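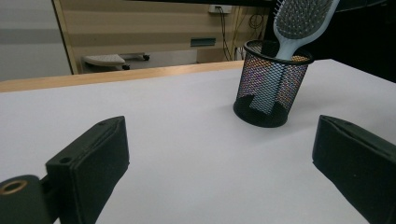 Wajid Ghauri
Technical Writer, Vadlow Home Furniture

Narnmont Height-Adjustable Table
Section 4: Placing, Leveling and First Use

Read this section after the frame and top have been joined as described in Section 3. The table should be standing on its feet, with the power cord unplugged and the hand control still in its bag.

4.1 Choosing a location

The Narnmont is made for indoor use on a hard floor or low-pile carpet. Thick rugs let the feet sink unevenly and make leveling difficult.

1. Pick a spot with a wall outlet within reach of the cord. Do not use a second extension cord to make up the distance.
2. Check for window sills, shelves and wall lamps above the table. The top needs clear space all the way to its highest position.
3. Leave a gap between the back edge and the wall so cables can move freely.
4. Keep the table away from radiators and heating vents. Steady heat on one side can bow the top over a winter.

Note: If you bought the Urnton cable tray, fit it now. It is much harder to reach the mounting points once the table is against a wall. The tray has its own instruction sheet.

4.2 Moving the table

CAUTION: The assembled table is heavy. Two adults are required. Lift by the steel frame, never by the top.

1. Clear everything off the top.
2. Stand one person at each end and grip the crossbar under the top.
3. Lift together and walk the table to its place. Do not drag it. Dragging bends the leveling studs, and bent studs are not covered by the warranty.
4. Lower both ends at the same time.

4.3 Leveling

You will need the flat wrench from bag C and a spirit level. A phone app will do for a first pass, but a real level gives a better result.

1. Turn all four leveling feet in until they stop.
2. Set the level on the top, parallel to the long edge. Note which end is low.
3. Turn the feet at the low end out, a half turn at a time, until the bubble is centered.
4. Turn the level so it runs front to back and repeat.
5. Press down on each corner in turn. If a corner rocks, turn that foot out until it touches the floor.
6. Hold each foot still with the wrench and tighten its lock nut by hand, then a quarter turn more.

Do not extend any foot more than 21 mm. If the floor is further out than that, use solid shims under the feet – folded cardboard will compress and the table will go out of level again.

4.4 Connecting power and resetting the motors

The two legs must be reset together before first use. If you skip this step, the legs may travel at different speeds and the table will stop with error 438.

1. Plug the hand control into the port marked H on the control box.
2. Plug the power cord into the control box, then into the wall outlet.
3. The display shows three dashes.
4. Press and hold the down button. The table lowers slowly, stops, rises a little and stops again. Keep holding until the display shows a height.
5. Release the button.

CAUTION: Keep hands, knees and chair arms out from under the top during the reset. Obstacle sensing is off until the reset is finished.

If the display shows 801, one motor cable is loose. Unplug the power, push both motor cables in until they click, and start again at step 2.

4.5 Saving a height

1. Use the up and down buttons to reach the height you want.
2. Press M once. The display blinks.
3. Press 1, 2 or 3 while the display is still blinking.

To change a saved height, repeat these steps with the same number. Saved heights are kept during a power cut, but they are erased by a reset.

4.6 Care of the top

Wipe with a soft cloth dampened with water and a drop of dish soap, then dry. Do not use scouring powder, acetone or window cleaner with ammonia. Put a mat under hot cups and under anything with rubber feet, as some rubber leaves a yellow mark that cannot be removed.

Check the frame bolts one month after assembly and twice a year after that. Owners in dry climates often pick September, before the heating goes on, and again in spring.

4.7 Spare parts

Feet, lock nuts and hand controls can be ordered from the Baloch parts counter. Have the serial number ready. It is on the label on the underside of the crossbar, next to the control box. Tops made before serial number 500 use the older foot with a coarse thread – the two kinds cannot be mixed on one table.

Continue to Section 5 for the child lock and height limits.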